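Can a Machine Do My Chores Yet? Your Questions

Updated December 2020

I write about home robots and small-shop automation, and the same questions land in my inbox over and over. I finally sat down and answered them in one place. If yours isn't in the list, send it over and I'll add it when I get a minute.

So can I buy a robot that does the housework?

You can buy one that does a piece of it. Floors are the big one. A robot vacuum will keep a flat floor pretty clean if you pick up your cords and socks first (I've lost two phone chargers this way). Mowing is decent too if your yard is simple. Past that you're mostly looking at videos and promises.

Doesn't my dishwasher count?

I say yes! Same with the washing machine. They're the best chore robots anyone ever built, and they got there by putting the work inside a box where nothing surprising can happen. The trouble starts when you want the machine to come out of the box and deal with your kitchen the way you left it.

Why is laundry so hard? My kid can fold a shirt.

Your kid has hands that feel, and has been handling cloth since birth. A mug has one shape. A sweater has as many shapes as there are ways to drop it. The machine has to work out which bit is a sleeve, whether that edge is the real edge or just a fold, and whether it's about to pick up one layer or three. Then the second it grabs on, the whole thing changes shape and all that figuring has to start over.

The first grab is the part I'd watch if you ever see a demo. People look at the neat stack at the end, but the pickup tells you more.

How long does it take a robot to fold something?

Depends wildly on who's asking and how tidy the pile was. My friend Rima Rizk kept notes on a folding setup she was trying out in September. Out of 30 tries on plain T-shirts, 5 came out the way she'd put them in a drawer. She was thrilled, by the way. The month before she'd had none.

What about robots in small shops?

Better news there. Marwan Azar runs Srour, a little packing and repair place, and he has an arm that moves boxed parts from a belt to a tray. It handled 788 boxes in its first full week and he only had to step in for a few jams. The boxes are all the same size and they show up in the same spot, and that's really the whole secret. When he tried it on padded mailers he gave up by lunch – they slump, they slide, they stick to each other.

Are grippers the problem, or is it the brains?

Bit of both, and folks in the field argue over it all day long. Hard metal fingers are great for hard things. For cloth you want something with some give that can get under an edge without scraping the table or bunching everything up.

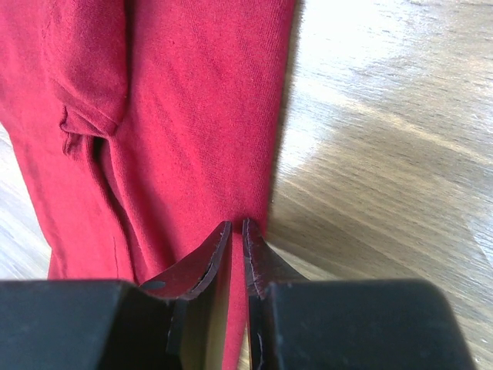 Then there's the matter of knowing what you've got once you've got it. You and I can rub a hem between two fingers and tell right away if there's a second layer in there. Most machines I've tried are going by what a camera sees, and a plain knit in one color doesn't give a camera much to go on. Folds and shadows look a lot alike.

Should I wait to buy, or get something now?

If you hate vacuuming, go ahead and get the vacuum. I wouldn't put money down on a folding machine or a kitchen arm yet. Sawsan Daher wrote in to ask about a preorder from a company called Plodis, and my advice was to ask for one uncut video of a full basket, start to finish. She's still waiting to hear back.

What's the chore you think goes next?

My money's on putting things away, at least in places where the things have set homes. Trays on racks, towels on shelves once a person has folded them. Karim Darwish thinks it'll be wiping tables, and he might be right – a smear is a lot more forgiving than a sleeve.

Do you still fold your own laundry?

Every bit of it, badly, in front of the TV.

Can I send you a video of my own project?

Please do! Tell me how many tries it took and leave the flubs in. I like those best.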